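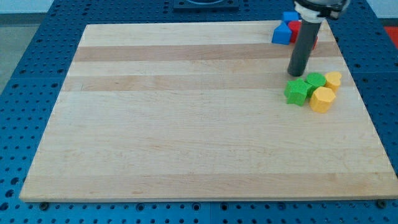
Wooden board on the blue work table.

Datasets > Performing arts > Skarnel Playbills

Last updated: November

# Skarnel Playbills

Transcribed playbills from the Skarnel, a provincial theatre, covering its years as a stock company house. There are 1,149 bills in the set. Each bill is one record, and each performance item on a bill (main piece, interlude, song, dance, afterpiece) is a separate row linked to it.

## Contents

- `bills.csv` – one row per bill
- `items.csv` – one row per piece on the bill
- `cast.csv` – one row per performer and part
- `titles.csv` – our list of standard titles, with the variants found on the bills
- `notes/` – transcribers' notes, plain text

All files are UTF-8 with a header row. Empty cells mean the bill says nothing. A question mark in square brackets means the paper is torn, stained or trimmed at that point.

## Fields in bills.csv

| Field | Meaning |
|---|---|
| bill_id | Four digits with leading zeros |
| season | Season number as used by the theatre |
| benefit | Name of the person or cause, as printed |
| prices | Boxes, pit and gallery, as printed |
| half_price | Time of half-price admission, if given |
| printer | Printer's name from the foot of the bill |
| condition | good, fair, poor |

The dates on the bills often leave out the year. Where a bill could be matched to a season by its cast and prices we filled in `season`. For 53 bills we could not, and the cell is empty.

## Titles

Pieces were renamed freely to draw a crowd, so `titles.csv` matters more than it may seem. The melodrama *Bendico* appears under four names, one of them only a subtitle. *Wundia* is given as a burletta on some bills and a "grand romantic spectacle" on others. We kept the printed wording in `items.csv` and put the standard title in a separate column.

If you are counting how often a play was given, use `title_std`. If you are interested in advertising, use `title_printed`.

## Performers

Bills normally give a surname with Mr, Mrs or Miss. We have not tried to work out first names. A Miss who becomes a Mrs partway through a season is two names in `cast.csv`, unless the bill itself says "late Miss" and gives the old one. Children are listed as Master or Miss, so not every Miss is an adult.

Parts such as "Soldiers, Villagers, &c." are entered once with the performer left blank.

## How it was made

Bills were transcribed by hand from the originals, which are single sheets, mostly long and narrow. Two people typed each one separately and a third settled the differences. Spelling was left alone. Long s was changed to s, and line breaks in the cast lists were dropped. Changes of type size are not recorded – this is a loss if you want to study who got top billing, and we may go back to it.

## Known problems

- 75 bills are duplicates with small corrections in ink. Both versions are included and `bill_id` ends in `a` or `b`.
- A bill shows what was announced. Changes on the night are only known where someone wrote them in the margin.
- The summer seasons are thin. Fewer bills survive, and those that do are often in poor condition.
- Prices are text, not numbers. Shillings and pence are written several ways.
- Bills over 700 words long were split across two cells (`text_1`, `text_2`) in an older release. They are now joined, but a few still have a stray space at the join.

## Use

Free for research and teaching. Please give the name of the set and the release month. Corrections are welcome, with the `bill_id` and the wording you think is right.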